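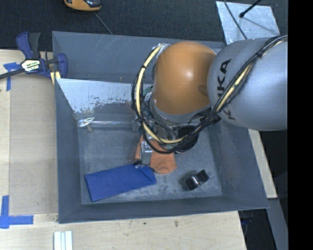 Robot arm over the gray bin

From: Beverley Bright
To: family-tech list
Subject: Re: tablets for a long drive with two kids

Nisha Saxena wrote on Monday:
> We're driving to my sister's in March, 8 hours each way, with a
> five-year-old and a nine-year-old. I have one old tablet and I'm
> looking at a second. The Jirnley is on sale for $200 and the
> Cundex is a little more. Does either one hold up? Also, how do
> you keep videos playing when there's no signal? Last time
> everything stopped an hour out of town and we had tears until
> lunch.

Hi Nisha,

We've had the Jirnley for two years and it's fine for what you want. The screen is dim in direct sun, so put the kid who gets it on the shady side or hang a towel in the window. Battery is good for one long movie and a short one. After that you need to plug it in, and the cable that comes in the box is too short to reach the back seat. Buy a six-foot one before you go.

I haven't used the Cundex. Birgit Fuchs had one and sent it back over the charging port, but that was the older model and they may have fixed it.

On the videos, you have to download them at home, and then you have to check them. Put the tablet in airplane mode the night before and open every single one. Some apps will show a movie as downloaded when only part of it is there. Others want to go online and check your account after a few days, so open the app on the morning you leave while you're still on your own wifi.

Same with games. Plenty of the free ones won't start without a connection – they need to load the ads. My son had a whole folder of them and two worked.

Check your storage too. The Jirnley says 32 GB but a good part of that is taken up before you start. I set the video quality to standard and the kids have never noticed. A memory card helps, but you have to tell the app to save to it. It's under Downloads in the settings.

Get headphones with a wire for the younger one. Ours lost one wireless earbud under the seat rail and it's still there. Set the volume limit with a passcode or they'll find it and turn it back up.

For the old tablet, I'd wipe it and put only the trip stuff on it. Ours was almost too slow to use and that made a big difference. Turn off automatic updates while you're in there.

Harish Tripathi posted a list of audiobooks here a while back that the whole car can listen to. Worth looking up in the archive. We got through most of Ohio on one of them.

Beverley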